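About Us

By the Nirkcombe Laundry Room, 8/27/25

We started, as a good many things in Nirkcombe do, with somebody's washing machine giving up in the middle of winter. A neighbour had one to spare, another had a table, and before long there was a regular gathering of people sorting socks and putting the world to rights. That was six years ago, and we have been washing, folding and teaching other people to fold ever since, now from our own room on Dirkik Lane.

Folding is what we are best known for, and we are a little fussy about it. Every table gets a cloth before anything clean goes down on it, and we like a soft plain colour, as it is easier on the eyes over a long afternoon and shows up stray threads nicely. Jeans are folded first, always — they are heavy, they hold their shape, and once they are in a neat bundle at the far corner you have the whole middle of the table for the fiddly things.
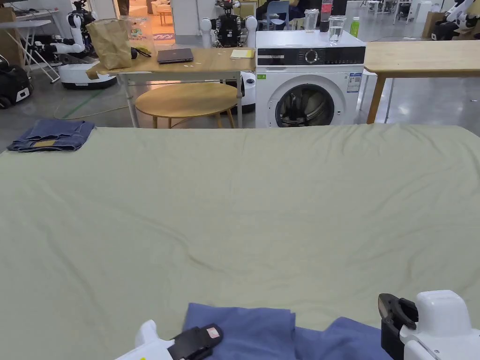 Shirts and tops take more patience. We teach people to lay each one down flat and smooth it with the side of the hand, working outwards, before a single fold is made. It sounds slow (and the first time it certainly is!), but most of our learners find their own rhythm by the third session, and several have gone home and reorganised the entire airing cupboard.

Our beginners' course is called Urno, after the street where we first met, and it runs over three afternoons. We take small groups so that everybody gets proper time at a table. There is also the Macedo morning, a drop-in for anyone who would simply like company while they get through a basket of their own. Bring a drink, bring your mending, stay as long as you like.
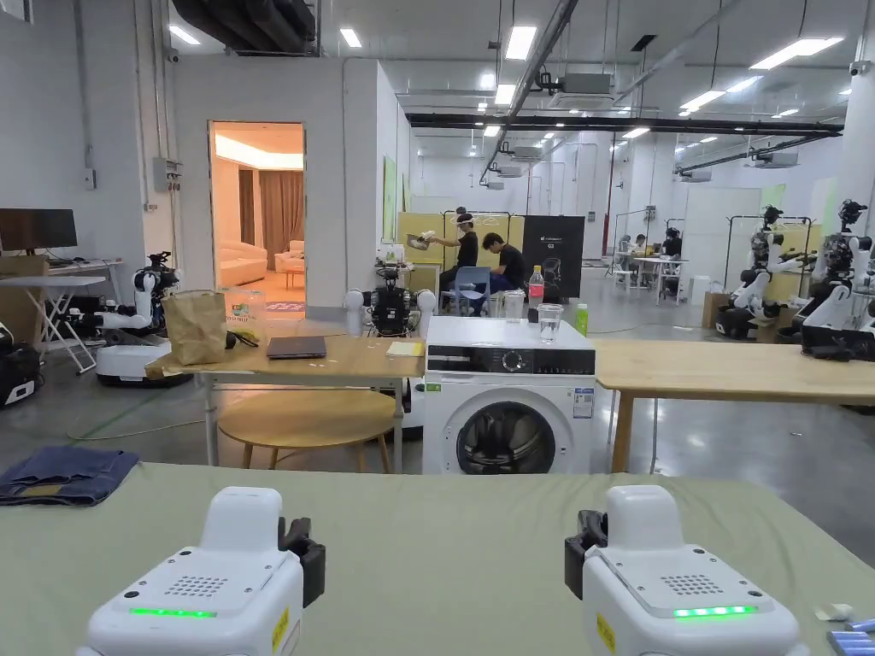 Folded jeans on the green cloth, with the washing machine just behind.

To date 322 people have come through the course, and we are pleased to say that 23 of them have come back to help teach it. If you would like to join us, do write or just put your head round the door.

Comments

My teenager now folds his own jeans. I have no further requests of life.

Is the Macedo morning still on through August? I'd love to bring my mum along.

Did the Urno course last spring and still do the side-of-the-hand thing on every shirt. Thank you all!

Contact us | © Nirkcombe Laundry Room | Back to top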